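3. 재료 및 방법

3.1 포장재의 선정

본 연구는 소규모 식료품 소매점에서 사용되는 크라프트지 봉투의 반복 사용 가능성을 종이의 역학적 열화라는 관점에서 다룬다. 선행 연구의 상당수는 봉투의 재사용 횟수를 소비자 설문으로 추정하였으며, 응답자의 기억에 의존하는 한 접힘 및 구김의 누적이 인장 특성에 미치는 영향은 분리해 낼 수 없다. Teixeira의 예비 보고에서도 동일한 한계가 지적된 바 있다. 이에 본 연구에서는 사용 이력을 통제한 시료를 별도로 제작하고, 구김의 정도를 독립 변수로 설정하였다.

시료는 Peldale 지역의 소매점에 납품되는 갈색 크라프트지 봉투로 한정하였다. 표백지, 코팅지 및 손잡이가 부착된 봉투는 제외하였다. 손잡이 접착부는 본체와 다른 파괴 양상을 보이므로 동일한 모형으로 해석하기 어렵다. 평량은 제조사가 표기한 값 90 g/m²을 기준으로 하였고, 입고된 묶음마다 한 매를 절취하여 실측값을 확인하였다. 실측 평량이 표기값에서 5% 이상 벗어난 묶음은 시험에서 배제하였다.

3.2 전처리

모든 시료는 항온항습실에서 24시간 이상 조습하였다. 종이의 함수율은 인장 강도와 파단 신장률에 상반된 방향으로 작용한다. 함수율이 높아지면 섬유 간 수소 결합이 약화되어 강도는 저하되지만 신장률은 일정 구간까지 증가한다. 따라서 조습 조건이 일치하지 않는 자료를 단순 비교하는 것은 적절하지 않으며, 4절의 문헌값 대조에서도 조습 조건이 명시된 자료만을 인용하였다.

8월에 반입된 묶음의 경우 창고 내 습도가 높아 초기 함수율이 다른 묶음보다 컸다. 흡습 과정과 탈습 과정에서 평형 함수율이 서로 다르게 나타나는 이력 현상을 고려하여, 해당 묶음은 저습 조건에서 예비 건조한 후 나머지 시료와 같은 방향, 즉 흡습 방향으로 평형에 도달하도록 하였다. 예비 건조를 생략한 대조 시료의 결과는 본문의 통계 처리에 포함하지 않았다.

3.3 구김 등급의 정의

구김은 등급 0에서 등급 4까지 다섯 단계로 구분하였다. 등급 0은 제조 시의 접음선 외에 주름이 없는 상태이며, 등급 1은 단일 방향의 얕은 주름만 존재하는 상태이다. 등급 2에서는 서로 교차하는 주름이 나타나되 교차점의 표면 섬유가 일어나지 않는다. 등급 3은 교차점에서 섬유의 들뜸이 육안으로 확인되는 상태, 등급 4는 교차점 가운데 하나 이상에서 투광이 관찰되는 상태로 정의하였다. 봉투의 개구부는 개폐 시 반복적으로 변형되므로 몸통부와 분리하여 판정하였고, 두 부위의 등급이 다를 때에는 높은 쪽을 해당 시료의 대표 등급으로 삼았다.

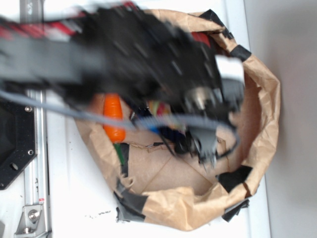

그림 3. 개구부가 벌어진 상태의 구겨진 갈색 종이봉투.

등급 판정은 Kusuma와 Gunawan이 각각 독립적으로 수행하였다. 두 판정자의 결과가 한 등급 차이일 때에는 제3의 판정자인 Yusuf의 판정을 따랐고, 두 등급 이상 차이가 나는 시료는 폐기하였다. 판정자에게는 시료의 사용 이력을 제공하지 않았다. 판정 간 일치도는 가중 카파 계수로 산출하였으며, 그 값은 0.79였다. 불일치는 대부분 등급 2와 등급 3의 경계에서 발생하였다. 섬유의 들뜸이 조명의 입사각에 따라 다르게 보이기 때문으로 판단되며, 이후의 판정에서는 광원을 시료면에 대하여 낮은 각도로 고정하였다.

3.4 인장 시험

시험편은 몸통부의 종이 방향, 즉 기계 방향과 이에 직각인 폭 방향으로 각각 채취하였다. 폭은 15 mm로 재단하였고, 재단면의 결함이 파단의 기점이 되는 것을 피하기 위하여 양날 절단기를 사용하였다. 접음선이 시험 구간에 포함된 시험편은 별도의 군으로 분류하였다. 각 등급과 방향의 조합마다 유효 시험편 19개를 확보하였으며, 물림부에서 10 mm 이내의 위치에서 파단된 경우는 무효로 처리하고 같은 묶음의 예비 시험편으로 대체하였다.

하중은 정속 인장 방식으로 부여하였다. 하중-변위 곡선으로부터 인장 강도, 파단 신장률 및 인장 에너지 흡수량을 산출하였다. 이 가운데 인장 에너지 흡수량을 주된 지표로 채택하였다. 봉투의 실제 파손은 정적 하중보다 들어 올릴 때의 순간적 하중에서 주로 발생하므로, 최대 하중만으로는 잔여 성능을 충분히 설명할 수 없다. 구겨진 시험편에서는 하중 초기에 주름이 펴지는 구간이 나타나 겉보기 신장률이 과대하게 산출된다. 이 구간은 초기 기울기가 최대 기울기의 절반에 도달하는 지점을 원점으로 재설정하여 보정하였다. 보정 전후의 값은 부록 B에 함께 수록하였다.

3.5 통계 분석

구김 등급과 시험 방향을 고정 효과로, 입고 묶음을 임의 효과로 하는 선형 혼합 모형을 적용하였다. 잔차의 정규성은 분위수 대조도로 검토하였고, 등분산성이 의심되는 경우에는 등급별로 분산을 달리 추정하는 모형을 추가로 적합하여 정보량 기준으로 비교하였다. 등급 간의 사후 비교에는 다중 비교 보정을 적용하였으며 유의 수준은 5%로 하였다.

등급을 순서형 변수로 취급할 것인지의 문제는 Tambunan이 제기한 것으로, 등급 간 간격이 균등하다는 가정은 물리적 근거가 약하다. 본 연구에서는 등급을 범주형으로 취급한 결과를 본문에 제시하고, 순서형으로 취급한 결과는 민감도 분석으로만 보고한다. 두 방식에서 효과의 부호는 일치하였으나 등급 3과 등급 4 사이의 차이는 추정 방식에 따라 폭이 달랐으며, 이에 대해서는 5.2절에서 논의한다.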